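Review: the Jernby gripper service kit, after a winter on our two-arm table

I'll start with the price, as that's what everybody asks me. I paid $90 for the kit and I'd pay it again, with a couple of complaints that I'll get to.

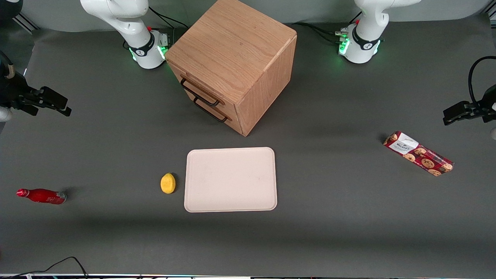

I look after a tabletop cell at Bonness, with a left arm and a right arm and a parallel two-finger gripper on each. It does household sorting work: drawers, trays, bottles, boxes, fruit. That sounds gentle, and it isn't! Drawer pulls are murder on fingers. Every time an arm comes in a hair off and drags along a metal handle, something gets a little looser, and by the end of November our left gripper was closing so unevenly that it nudged things sideways before it held them.

Up to then I'd been servicing the grippers with whatever hex keys were in the drawer and a lot of muttering. Ngân Vũ, who had this cell before me, told me to stop that and buy the Jernby.

What you get is a zip case with a short torque driver, six bits, two feeler gauges, a tube of grease, a little brass alignment block and a pack of cable ties. The alignment block is the star. You close the fingers on it, slide a gauge down each side, and you can tell straight away which finger is out. My old method was holding a flashlight behind them and squinting, so you can imagine how I feel about this block.

The driver is good too. It clicks clearly, the handle is stubby enough to fit in behind the wrist, and it hasn't drifted as far as I can tell. I checked it against the big Weerasinghe wrench in the workshop and they agreed.

Now the complaints. The grease tube is tiny and the cap split on me the second time I opened it. And the ties are far too stiff for wrist cables. A cable at the wrist needs a loose loop so it can follow the joint all the way around, and these ties bite down and pull it tight. I threw them out and went back to soft hook-and-loop straps – much happier. If you do use the ties, run the arm slowly through its full reach afterward and watch that cable the whole time.

The booklet says to check finger alignment every 3,000 grips. We hit that pretty fast, and with drawers in the mix I'd go sooner. I do mine at 620, an odd number that happens to be one full batch for us. It takes over 400 seconds a gripper if I don't rush, most of it spent wiping the fingers down. Power off first, obviously, and support the arm before you lean on anything. I also re-run the home position on both arms when I'm done. I skipped that once on the right arm and spent the rest of the afternoon chasing an offset I'd made myself.

I did try the Rorkoleo kit, which is cheaper and comes with nicer bits. No alignment block though, and the driver is too long to get in behind our wrists without taking the cable off. If your grippers are easier to reach than mine it might suit you fine.

Four stars from me. Jernby sells the block on its own now, so if you already own a decent torque driver, just get that and a pack of straps.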